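Washing dark joggers and sweatshirts so they stay dark

Laundry basics, part 2

Dark fleece-backed cotton is hard work for a washing machine. It holds a lot of water, it sheds fluff, it picks up fluff from everything else, and the colour goes first at the knees, seams and cuffs. Most of the wear comes from rubbing and heat, so the method below keeps both as low as possible.

What you need

A liquid detergent made for colours or darks
A mesh wash bag, large enough for one pair of joggers with room to move
A drying rack or line
A clothes brush or a lint roller
A large safety pin

Step 1: Sort before anything goes in the drum

Sort on a flat surface where you can spread things out. Put dark fleece with other dark, heavy items. Keep it away from towels, flannels and anything new and fluffy. Jeans can go in the same load if they have been washed several times already, but fasten the zips and buttons first.

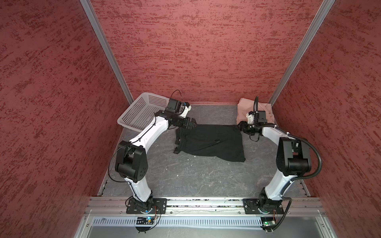 A few textile items and a basket on a grey work surface.

Check every pocket. A single paper tissue will cover a dark load in white bits, and they are slow to get off again. If it does happen, let everything dry fully and brush it outdoors. Wet tissue only smears.

Step 2: Deal with marks

Treat marks while the garment is still dry. Put a little of the liquid detergent on the mark, press it in with a fingertip and leave it for ten minutes. Do not scrub. Scrubbing raises the surface of the cotton and leaves a pale patch that looks worse than the stain did.

Grease needs washing-up liquid, the plain clear sort. Mud should be left to dry and then brushed off. Deodorant marks on sweatshirts usually come away if you rub them with a dry, clean sock.

Step 3: Turn everything inside out

Reach down each leg or sleeve, take hold of the cuff and pull it back through. Shake the garment once and straighten the legs. The soft side now takes the rubbing and the outer side is protected. You will also get a better wash, as most of the sweat and skin oil is on the inside.

Tie drawstrings in a loose bow first. A tight knot shrinks in the wash and may have to be cut off.

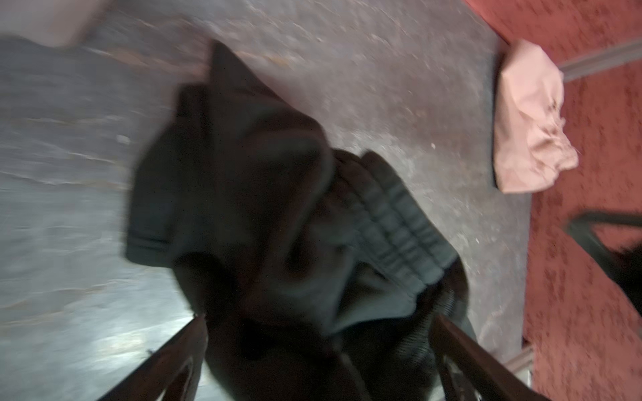

Step 4: Load and set the machine

Fill the drum to two thirds and stop. Heavy cotton that cannot move will not rinse properly, and you will find chalky streaks along the folds when it dries.

Choose 30 degrees and a short or gentle programme. The Briltmont we have at home has a darks setting that takes 43 minutes, and that is long enough for ordinary wear. Sports kit that smells will need the longer one. Set the spin to a medium speed. A fast spin gets more water out but leaves hard creases, and on fleece these can show as faded lines after a few months.

Use the dose on the bottle for your water. We live in Elstead and use the hard water amount. Leave out fabric softener, which coats the fleece and stops it taking up moisture. If clothes come out stiff, try an extra rinse.

Step 5: Dry them flat or by the hem

Take the load out as soon as the programme ends. Give each piece a good shake, then turn the pockets out so that they dry at the same rate as the rest.

Hang joggers by the ankles, or lay them over two bars of the rack so that the weight is shared. Hung from the waist, the wet legs drag on the elastic. Keep dark things out of direct sun — even a July afternoon on the line will take some of the colour out of black cotton.

A tumble dryer on low is all right now and then. Take things out while the waist still feels slightly damp and let them finish on the rack. High heat is what ruins elastic, and once it has gone wavy it will not go back.

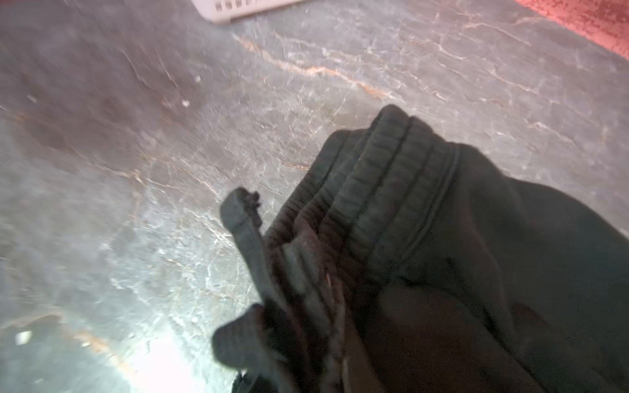
Step 6: Put right the drawstring

If one end of the cord has disappeared into the waist, push the closed safety pin through the end you still have, pull the cord out completely and feed it back round from one eyelet to the other. It takes five minutes. Bunch the fabric over the pin, hold the pin still and pull the fabric flat behind it.

Frayed ends on cotton cord can be dipped in clear nail varnish and left to dry overnight. A small knot does the same job but makes the cord harder to thread next time. For polyester cord, a short length of heat-shrink tube gives a neat finish.

Step 7: Fold and store

Make sure the waist and pocket seams are dry all the way through before anything goes in a drawer. Fold joggers in half lengthways, then in thirds from the ankle up. Sweatshirts should be folded too, as hangers push points into the shoulders.

How often to wash

Joggers worn round the house can go three or four wears between washes. Air them over a chair overnight. Anything worn for exercise should be washed the same day, or at least hung up until you can get to it.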